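Grasp planner keeps picking the wall of the bin over the part

Posted in Planning & Perception, September
By Ruth Mosquera
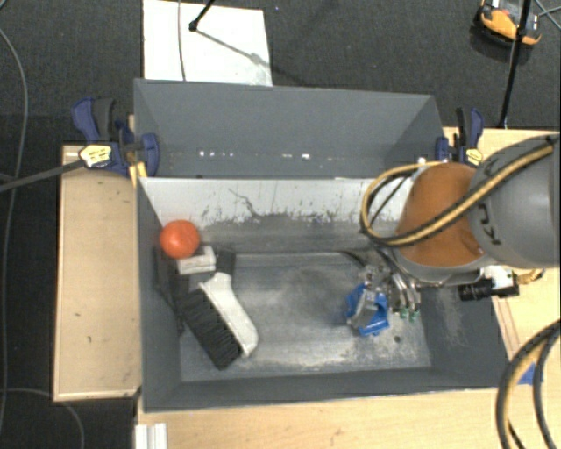 The cell, with the gripper at the blue part. Ball and brush on the left.

I'm running the Badum planner on top of Prekton for bin picking. Balls are fine. Anything with an open, angular shape like the blue one gets grasp candidates that run the fingers straight into the side of the bin. The planner scores these very highly. It's proud of them.

I sample 4,000 candidates per cycle and after collision filtering I'm left with 153, most of them terrible. Is my filter broken or is it my point cloud?

Peter Kollár
Probably both, but start with the cloud. Gray bin, scuffed walls, pale band along the top of the far one — depth gets noisy there and your segmentation glues wall points onto the object. Don't segment the bin at all. Put it in the collision scene as a fixed mesh, crop the cloud 2 cm inside it, and plan on what remains. Then check that the filter uses the full hand model. Badum loads a simplified palm by default and leaves the fingers off, as if they were a matter of taste.

apaza_fan
Switch to Apaza. Never had this.

durnuvach77
Had the same thing. It was the hand-eye calibration. Redo it before you touch any code.

Comments (2)

Ruth Mosquera: It was the palm model. The crop helped too. I've lost a week to a default.

apaza_fan: Apaza loads the fingers.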